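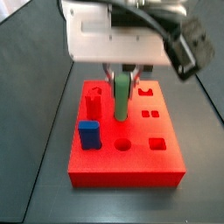

Red foam peg block with the green, blue and red pegs in their holes.

Foam peg block – blue peg leans, red peg disappears into the base. Any fixes?

Posted by Etenesh Chala, 25 Mar 2024

I picked up a foam shape block for my son in January. It's a thick red foam base with cavities in different shapes, and each peg goes upright into its own hole. The green one is a plain cylinder with a rounded top and the blue one is a rectangle with rounded edges. The red one has a kind of plus-shaped top.

I have 2 problems with it.

First, the blue peg won't stand straight. It goes into its slot fine but always ends up tilted a little. My son is four and it bothers him a lot. He takes it out and puts it back over and over and then gives up on the whole thing. The green one never does this.

Second, the red peg is the same red as the base. Once it's in, he can't tell it's there, and he'll ask me where it went. He is fine with colors at school and we had his eyes checked, so I think it's just red on red.

I don't want to glue anything, and I would like to keep using this block because he likes the feel of it. The tabletop we use is dark gray, if that makes any difference. Is there something I can put in the blue slot to firm it up, and is it OK to paint foam?

We use this site a lot for craft questions but I couldn't find this one. Thanks.

We use cookies to remember your settings and to measure visits. By continuing to use Brernley Help you agree to our cookie policy. Accept | Manage choices

Hiu-tung Peng

I run a small toy library and we have had a lot of foam puzzles through it. A loose slot is normal after a while. Foam gets squeezed every time the peg goes in at an angle, and it doesn't come all the way back. A rectangular peg gets it worse than a round one, as kids push it in by one corner first.

Look in the slot before you do anything else. Take the blue peg out and check the bottom with a flashlight. We often find crumbs or a bit of modeling clay down there, and that will tip a peg on its own. A dry cotton swab gets it out.

If the slot is clean, line one wall. Cut a strip of thin craft felt the same height as the hole is deep and as wide as the long side of the peg. Slide it down the wall on the side the peg leans toward, then put the peg in next to it. The fit should hold the felt in place without glue. If the peg is now hard to get out, use a thinner strip. Check that the felt sits below the top of the block or he will pull it out, and if he still puts things in his mouth, skip the felt completely.

I would not paint the foam. Acrylic stays on for a few days, then it cracks where the foam bends and comes off in flakes. Permanent marker rubs off on hands for a while too. What has worked for us is marking only the top of the peg. A dot of white fabric marker, left overnight to dry, is enough to make it stand out. Try it on the bottom of the peg first to see how your foam takes it.

You can also turn the block so the red peg is the one nearest him. From the far corner it really does blend in.

Man-lok Su

just get a wooden one. foam never lasts in our house

Floor Mertens

Agree with the felt. I did the same for my daughter with a strip cut from an old place mat and it was fine.

For the red peg I would leave it alone and change the order. Have him put the red one in first, while the rest of the holes are empty, and let him feel the top of it with his fingers. The notches are easy to find by touch. My daughter checked hers that way and stopped asking. Then do the green, then the blue last, so if it leans he is already finished.

I don't think the gray table matters for this. The peg is against the red of the block most of the time, whatever is underneath.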